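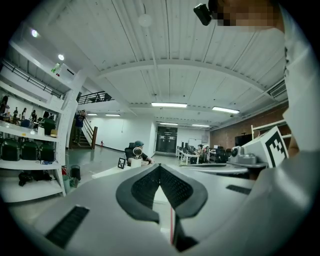
Indelent is looking for people in and near Clasdale who use their hands for a living, or for most of a weekend, and who are tired of being told that a handle is "comfortable." Comfortable for whom, and for how long? Walk down any hardware aisle and you will find black ribbing on paint scrapers, toothbrushes, flashlights, garden shears and vegetable peelers. The black ribbed strips set into a white and gray body, one on a slant at the left and a smaller one on the right, have become a kind of shorthand. They tell the buyer that somebody thought about grip. We would like to find out whether anybody did.

What we are asking for

We need people to take home ordinary hand tools, use them for ordinary jobs, and write down what happened. The tools come in pairs. One has a ribbed or padded handle, and the other has a plain one of the same general size and weight. You will use each for two weeks and keep a short log. Then you come in for an interview, which takes an hour, or less if you have nothing to say. Having nothing to say is a perfectly good result and we will print it as one.

We ran a mail survey before this. 823 people sent it back, and most of them said they preferred a soft grip. We don't put much weight on that. They were answering at a kitchen table with a pen in hand, and the question practically begged for a yes. People also told us they would pay more for a soft grip, which I suspect is true mainly on survey forms. This round is an attempt to do better.

Who can apply

You should be 18 or older, able to get to our Clasdale office twice, and willing to use a hand tool on at least four days of each week. Painters, gardeners, cooks, upholsterers, bike mechanics and stubborn home repairers are all welcome. So are people with sore thumbs, stiff fingers or old wrist injuries, as long as a doctor hasn't told you to rest the hand. Left-handed people are especially wanted. Most of the handles we have looked at seem to have been tried by right-handed people only, if they were tried at all.

Please don't apply if you work for a company that makes or sells hand tools, or if you are paid to review them. We would also prefer people who haven't joined a product panel in the past year. Some panel regulars get very good at guessing what the sponsor wants to hear.

Who is paying

You should ask this of any study. The tools in this one were bought off the shelf, with one exception: Grevetti supplied its own pairs free of charge. In return it gets a copy of the report on the same morning as everyone else. It asked to see a draft and we said no. It also asked us to use the phrase "ergonomic benefit" in the log sheets, and we said no to that too. If you think free tools are enough to tilt a study, that's a fair worry, and you can ask to be given only the pairs we bought.

What you get

$2,000 is the whole budget for thanking participants, and it will be split evenly among everyone who finishes both interviews. We can't tell you the exact share until we know how many people stick with it. It won't be much. You may keep the tools, including the ones you hate. Bus fare or parking is paid back on the day if you bring the receipt.

What the log looks like

One page per day of use. You write the job, the start and stop time, whether your hand hurt, where it hurt, and whether you put the tool down before you were done. There are no smiley faces and no scale from one to ten. If the handle gets slick, say so. If the ribs fill up with grout and you end up cleaning them with a nail, we want that as well -- probably more than anything else on the page.

How to apply

Send us a letter or an email with your name, the work you do, which hand you use, and one tool you own that you would not replace. Tell us why in a sentence or two. Applications close at the end of December, at 5 p.m. We answer everyone, though it can take a while. Interviews can be held in the evening if you work days.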